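Malberg Maple Board
Ballus Bench and Board, Kolville

Most of what we sell needs explaining. A board doesn't, much, but people ring up and ask anyway, so this page is longer than it should be.

The Malberg is a rectangle of maple. It lies flat on whatever you put it on and gives you a smooth, pale surface to work over. It has no drawer, no juice groove, no handle routed into the side and no place to stand your phone. If you were hoping for any of those, the Ciobanu range is one page over and has most of them, along with a price to match.

What people buy it for

It was meant as a pastry board. Orders suggest otherwise. We've sent Malbergs to a bookbinder, a primary school, a man who repairs accordions and a fair number of workshops that already own a perfectly good metal bench and are tired of small things falling through the holes in it. Laid over a perforated top it gives you an unbroken surface, and you can lift it off again when you want the holes back.

It's also popular for setting out blocks, puzzle pieces and game parts. The pale timber helps here. A blue block on honey-coloured maple is easy to find, whereas a brown one on walnut can stay lost until September.

The timber

Each board is glued up from maple planks, and you'll be able to find the joints if you go looking. They show as faint lines running with the grain. The grain itself is wavy and does as it pleases – swirls on one board, long streaks on the next – and we don't match orders to photographs. Zorica Obradović, who does our glue-ups, has been asked to make one "exactly like the picture" and has replied, politely, that she would need the same tree.

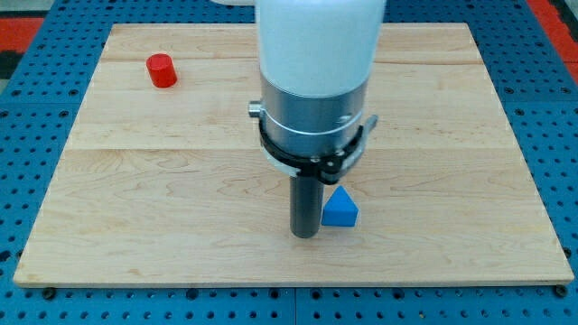

Finish and care

Boards leave us with 2 coats of food-safe oil. Wipe yours down with a damp cloth, dry it straight away and stand it on edge overnight. Don't soak it. Don't put it in the dishwasher, and please don't write to tell us it was only the once.

Re-oil when the colour starts to look chalky. Do both faces, including the one you never look at, or the board will cup and rock like a pub table.

Scratches sand out with 240 grit. Glue, ink and plasticine come off with patience and a plastic scraper.

Ordering

Made to order in Kolville. Allow 13 working days, plus freight. Custom sizes are possible, but send measurements in millimetres and measure the bench yourself; we've had one come back over the word "standard".

Joints are guaranteed for 5 years against opening up in ordinary indoor use. Leaving it on the verandah doesn't count as indoor, even if the verandah has blinds.

Page updated 9 December 2020.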